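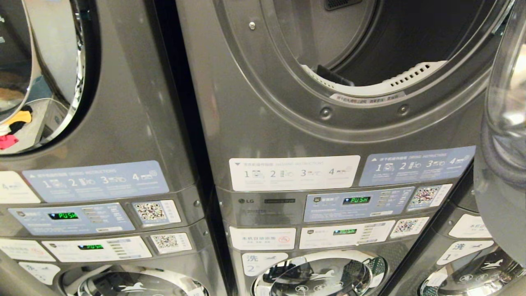 Fig. 1. Stacked washers and dryers, center dryer open. The lint filter sits at the lower edge of the opening.

Notes for Week 4: Waiting in line, and what a shared machine costs

Hi all. A few of you asked for last week's material in writing, so I've typed up what I said plus the bits I skipped when the clock beat me. Bring these to section, we'll use the numbers again.

We've been talking about shared goods, meaning anything a bunch of people use but can't all use at once. Laundry rooms are my favorite case because everyone in this room has an opinion about them (the emails I got!). But keep in mind that the same arithmetic works for a boat ramp, a copy machine or a clinic.

Start with the price. Suppose a wash costs 100 cents. You'd think that's what a wash costs you. Now add the time you spend standing there, or going back upstairs and coming down again. If you'd happily pay 70 cents to skip the wait, then your real price is 170 cents, and only 100 of it goes to anybody. The other 70 just evaporates. Economists call that kind of loss a deadweight loss, and I want you to be able to spot one by the midterm.

So why not raise the price until the line goes away? Well, you could. Asel Court, the apartment block in your reading, tried it one August. The line got shorter, and some tenants started washing in the bathtub, which used more hot water, which the building paid for. I love this case and I'll probably bring it up until you're sick of it. Page 23 of the packet has the before and after table. Please look at the water column and not only the laundry column.

The second fix is a sign-up sheet. Sheets are cheap and people like them, right up to the moment somebody signs up for a slot and doesn't come. Midtbø, the student village in the second reading, had 422 residents and one sheet on a clipboard. The prime evening slots were gone by breakfast, and a good share of them sat idle at 7 p.m. What went wrong? Signing up was free, and so was not showing up. When holding a thing costs you nothing, you'll hold more of it than you need. Same story with restaurant tables and library books on reserve.

Midtbø's answer was a ten-minute rule. If you weren't there ten minutes into your slot, anyone could take it. I think it's a lovely rule, no money involved, and you can explain it to a visitor in one breath. It does favor people with flexible schedules, though, so think about who loses.

Third, upkeep. This one gets left out of the textbook model and I wish it didn't! Take the lint filter. Cleaning it takes you a few seconds, and much of the benefit goes to whoever dries next. You pay, they gain, so a lot of people skip it. A clogged filter means slower drying, slower drying means longer cycles, and longer cycles bring us right back to the line we started with. We call that a positive externality that's under-supplied. (Positive for them, sadly, not for you.)

The Jellasus reading handles upkeep very differently, with a small crew paid out of the wash fees. Read it with a pencil. I disagree with the last section and I'd like to hear whether you do too.

For section:

1. Redo the real price example for someone who doesn't mind waiting at all. Who ends up using the machines most?
2. Write a no-show rule for a tennis court. Two sentences, tops.
3. Find one shared thing you use where the upkeep helps the next person more than it helps you. Not laundry, please.

The Jesetico chapter is optional. It's long and the graphs are tiny, but the part on tolls is good and I'll borrow from it next week when we get to roads.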